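**Two arms, one rail — bench rules before you hit run**

Updated 21 Apr 2025, applies to every Herutent bench.

1. Power off before touching cables. Both arms.
2. Check base plates are tight on the rail. Every shift, not just Mondays or whenever.
3. Cables outside the links, with slack at the elbow. Tug test, gently.
4. Slow speed for any new program. Set a 2 second pause befor the grippers come near each other.
5. One arm moves in, other one holds. Never both closing on the same block unless the Trasetti file says so.
6. Hands out of the enclosure — a lit LED means treat it as live.
7. Log it. Run number, speed, who was on stop.

Skipped a step? Start agian from 1. 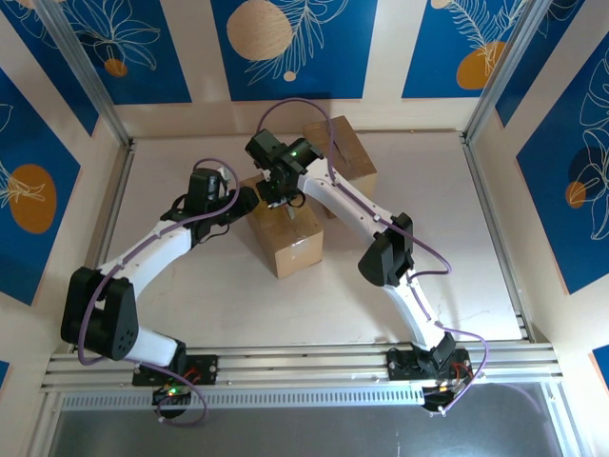

*Reading time: 1 min*

Grippers as close as these two over the front block: rule 5, finger on stop.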